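Teaching by hand: a morning with the demonstration team at Testix

Jun 25, 2018

Testix rents the upper floor of a former packaging works and uses most of it to record people doing ordinary jobs. The recordings are used to train robot arms that will later do the same jobs. The company has been at this for two years, first by remote control and now mainly with hand-held grippers. We spoke to the engineer who runs the demonstration team. She asked us to leave her name out, as the company prefers to speak as a group. 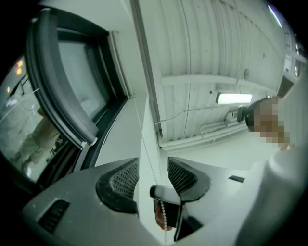
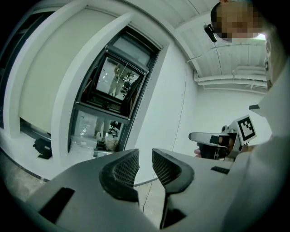 Hand-held grippers in use by the window. Both views are from a gripper's own camera.

The gripper looks like the end of a robot arm with the arm taken away. It has two fingers, a housing, a handle and a camera that looks out past the fingertips. An operator holds it and does the task. The camera records what the fingers do and what is in front of them, and software works out afterwards how the gripper moved through the room.

"People expect something more complicated," she says. "You pick it up, you squeeze, you put it down. We can have a new person recording in the first hour. Whether we keep what they record in the first hour is another matter."

The first system the team used was a remote control rig called Clarkum. The operator sat in front of a small copy of the robot arm and moved it, and the full-size arm a few metres away followed. It is still in the building, under a dust sheet, and comes out for certain jobs.

"Clarkum has one big advantage," she says. "Whatever you record on it, the robot has already done. There's no question about whether the arm can reach, or whether the joint will bend that way. It did it. With a hand-held gripper you can quite easily show the robot something it can't do."

She gives the case of a low shelf. An operator with a gripper will crouch, lean and turn the wrist right over without thinking about it. A robot bolted to a bench has no knees. In the early weeks the team recorded a full set of shelf tasks and then found that most of the movements were outside the range of the arm they were meant for.

"We threw away nearly all of it. Now there's a check that runs the same evening. It takes each recording and asks if the arm could follow it. If it couldn't, the recording goes in a separate folder and the operator gets told why."

Against that, remote control was slow. Folding a tea towel took an operator on Clarkum several minutes, and the same person could do it by hand in a few seconds. The towel was also dropped a good deal, and long pauses appeared in the recordings while the operator tried to see round the arm.

"The robot learns the pauses," she says. "If you stop and think for four seconds before every grasp, it will stop for four seconds before every grasp. It doesn't know that you were thinking. We had an arm that would hover over a cup as if it had forgotten what it came for. That was us."

By the end of last year the team had collected 2000 usable recordings by remote control. With the hand-held grippers they reached 3058 this spring, in far less time and with fewer people. She is careful about the comparison. The later tasks were easier, she says, and the team had got better at the work in general.

We asked what makes a good demonstration.

"Boring ones are good. You want somebody who does the job the same way each time but from a different starting place each time. Those two things pull against each other. If you tell people to be consistent, they put the cup back in exactly the same spot, and then the robot only knows that spot. If you tell them to vary it, they start doing strange things with their wrists to keep themselves entertained."

Operators at Testix now work from a card that tells them where to put each object before starting. The card is shuffled between recordings. The way they pick the object up is left to them, within limits. They are asked to approach it at a steady speed, to close the fingers once, and to avoid regrasping unless the task calls for it.

Mistakes are handled differently from how she was first taught to handle them. The old rule was to stop and delete. Now, if an operator drops something and it can still be reached, they carry on and pick it up, and the recording is kept with a note.

"A robot that has only ever seen perfect runs has no idea what to do when it's slightly off. It's a centimetre to the left of anything it's ever seen and it just carries on into the table. So we want some of the recoveries. We don't want people dropping things on purpose, though. You can tell straight away when it's on purpose."

Where the recordings are made matters a good deal. The software that follows the gripper's position does it largely from the camera's view of the room, and it needs things to fix on. A plain white wall close up gives it very little. Glass gives it too much, in the wrong way.

"Reflections are a nuisance," she says. "A window shows you a second room with people moving about in it. The tracking has to work out that the second room isn't there. It mostly does. When it doesn't, the path of the gripper suddenly jumps, and you have to cut the recording or lose it."

She does not want to move all the work to a tidy corner with the blinds down. The robots will be used in places with windows and glass doors, with people walking past, and she would like the recordings to have some of that in them. The team's answer is to record in several parts of the building and keep a log of how much is lost in each. In the worst spot, by the stairwell, it was 83 recordings in one week. They still use it, but only for short tasks.

For work with two hands, or two people, each gripper has to be placed in relation to the other. Printed square markers help with that. When one camera can see the marker on another gripper, the software can tell how far away it is and which way it is turned. Trouble comes when the marker is hidden by a sleeve, or when the two operators turn away from each other.

"Handing over is the hardest thing we've done," she says. "One person gives, one person takes. You'd think it was simple. There's a moment when both are holding it and somebody has to let go, and people settle that with their eyes. The robot hasn't got the eyes. It's got what the fingers are doing and what the camera sees from down there."

The team tried asking operators not to look at each other during handovers. It felt unnatural, and the recordings showed it, with long stretches where both grippers held on. They went back to letting people look and instead told the giver to release only after feeling a small pull. That went better, and the pull shows up in the movement of the gripper, where the software can find it.

The training itself is done with a tool the company calls Ciltell. It takes the checked recordings, lines up the camera pictures with the finger and wrist positions, and produces a program the arm can run. She would not go into detail about it, except to say that it is fussier about timing than anything else.

"If the pictures and the finger positions are out by even a small amount, you teach the arm to close before it gets there. We lost most of a month to that. Everyone blamed the operators, me included, and it was a clock setting."

There are nine regular operators. A few are engineers, and the rest came from warehouse and kitchen work. She says the second group tends to be better. They are used to doing the same movement many times in a day, and they do not try to guess what the software would like.

A session lasts forty minutes, followed by a break. The gripper is not heavy, but it is held out from the body and the weight sits forward of the hand. Thumb and forearm complaints were common at first, and the trigger spring has been changed since. Operators can swap hands if the task allows it, and the recording is marked left or right.

"I'd like it lighter," she says. "I'd like the handle a bit further forward too. If you ask the operators they'll give you a list. We've done about half of the list."

The company's first outside customer is Rahimi, a firm that packs boxed meals. The job there is putting filled trays into sleeves, and the arm has been trained on recordings made partly at Testix and partly on the customer's own line. The recordings from the line were worth more, she says, even though they were messier. The light was different, the trays were slightly greasy and the sleeves did not always open fully.

"We'd practised with clean trays. Nobody had thought to bring us dirty ones. The arm was very good with clean trays."

The customer's own packers made the second set of recordings, after a morning of instruction. Some of them asked whether they were training their replacement. She says she told them what she had been told, that the arm is meant for the night shift, which the firm has had trouble filling, and that she could not promise anything beyond that.

Clarkum will probably come out from under its sheet again in the autumn. The next task on the list involves pushing a stiff drawer closed, and she wants to know how much force the arm really uses. A hand-held gripper does not record that well, and an operator will lean on a drawer with a hip if it sticks. They have already had to ask people to stop doing that.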